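Trarner Dish Rack Notes
README, maintained by Blandine Tanguy
Last touched in June

What is in here

A folder of notes, labels and pictures on the subject of putting plates into a dish rack. If you came looking for something grander, the Pons folder one level up has the cupboards, and people tell me it's quite exciting.

Trarner began as a page of complaints about how dishes get put away. It grew. There are now 50 sessions, each with its own text file, and a label list that has been rewritten more often than I'd like to admit in a file other people can read.

Layout

sessions/ has one text file per session, numbered from 01 to 50
labels/ has the label list and the old label list, which is kept for spite
pictures/ has stills, sorted by table
misc/ has things I could not name at the time and can't now

Labels

There are 7 labels in the current version.

approach: dish on its way to the rack
tilt: dish turned toward the angle it will need
seat: edge of the dish between two pegs
lean: dish is in, but resting on its neighbor
miss: dish is somewhere near the rack, in the generous sense
remove: dish comes back out
other: see misc/

The line between seat and lean caused most of the arguments. A plate that leans is a plate that will dry with a wet stripe down it, and I was raised to have views on that. If the dish touches the next one along, call it lean. If you have to squint to decide, call it lean anyway and move on with your day.

About the word "plate"

Version 2 used "plate" for everything flat. This annoyed the Jorneo people, who own saucers, trays and a shallow thing they insist is a platter. We now write "flat dish" unless the item has been measured. Bowls are bowls. I won't be reopening this.

The rack

Pegs are counted from the left as you face the rack's long side, starting at 1. Several early files start at 0. You'll know them when you find them, usually after an hour.

Rack position is noted against the tape grid on the table, and so is its angle. A rack set diagonally gets a "d" after its square, as in B3d. Please don't straighten it to make the note shorter. In real kitchens the rack sits wherever the toaster lets it, and a slanted one is fair game.

The tape itself is only there to give the squares their names. It was laid by hand and it looks it. When something lands on a line, give both squares with a slash.

Blue tape on the brown tabletop, two stills:
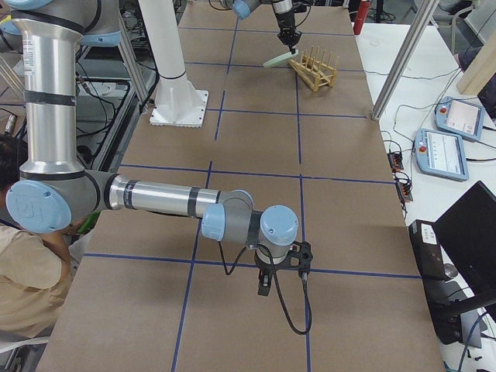
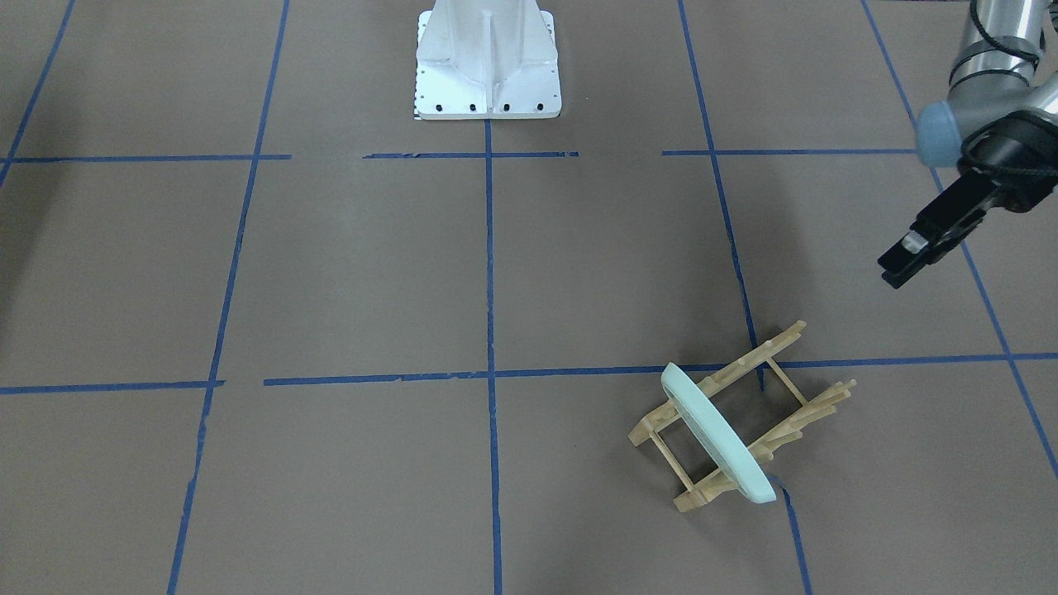 Known problems

Sessions 12 and 13 are the same session. I've left both in, as other files refer to them by number and I'm not fixing all those other files.

Color names are a mess. One person's mint is another's pale green, and a third wrote "hospital" throughout. Search for all of them.

The Brastemness spreadsheet uses its own peg numbers, counted from the right. A conversion table is in misc/, under a name that made sense to me then. It works for racks up to a certain length and then becomes confidently wrong, so check the last few pegs by hand.

Time of day is written down for the morning sessions and hardly ever for the afternoon ones. Draw your own conclusions about lunch.

Sending changes

Edit the text file, add your initials at the bottom, and say what you changed in words. "Fixed stuff" will be sent back. New labels need 4 people to agree they're necessary, a rule I brought in after the week we had both "tip" and "tilt".

Questions go to Blandine. Questions about saucers go to Jorneo.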